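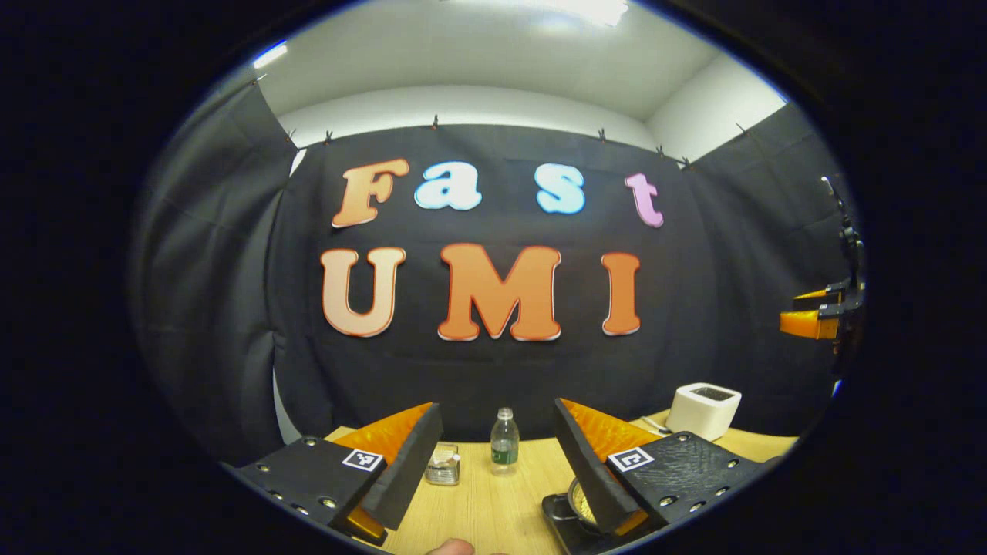 Can It Cook Yet?

Every few months I get told that the kitchen robot is nearly ready. I heard it in December at Brelbridge, where a machine took 41 minutes to put away 9 cups, and I heard it again this summer at Rurport. So I keep going to look at the work itself, the small stuff: pots, jars, beans. The sales talk can wait.

A bottle of water standing on a table is the easy part, and I've stopped being impressed when something picks one up. A small glass jar parked right next to it is a better test. Most of the arms I saw at Rurport would have knocked over one to get the other.

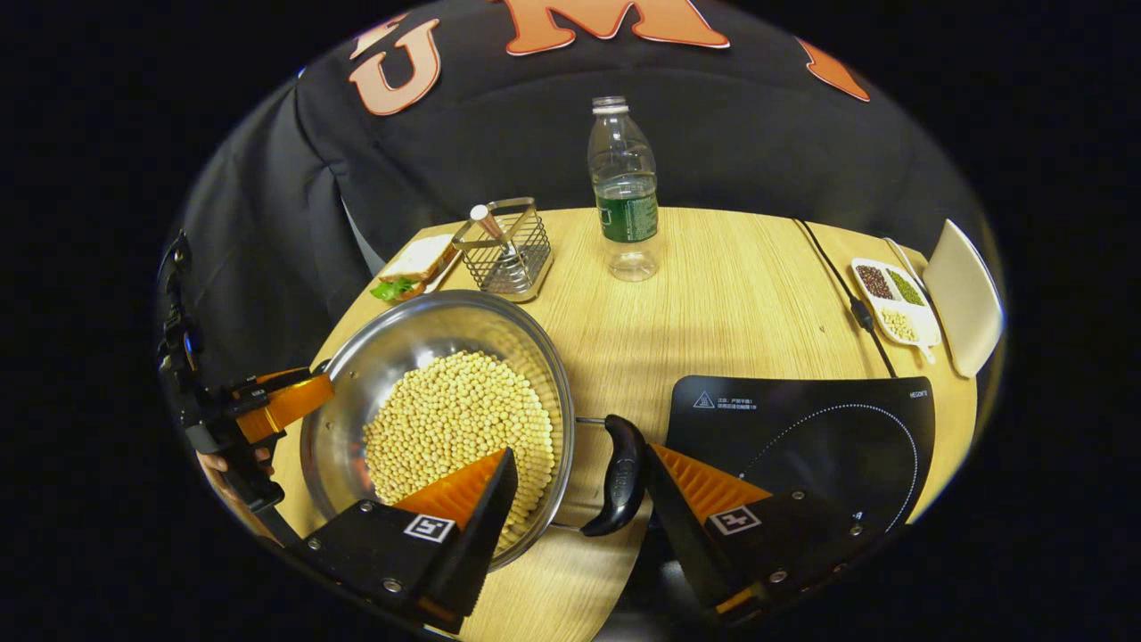 Photos and text: Hemant Sisodia | September 14, 2025

Soybeans, a steel pot and an induction cooktop. One orange-padded finger goes right in among the beans, and there is still a person's hand on one of the grippers. I'd like to see the same job with no hands anywhere near it, 32 times running, in a kitchen that hasn't been tidied first.

The serving dish at the back interests me more. Red beans, mung beans and soybeans each have a compartment, and any child can keep them apart. Show me a machine that can spoon from one without dropping strays into the next, then wash the pot, dry it and find the right shelf. The Mowat people promised me that two years ago. I'm still doing my own dishes.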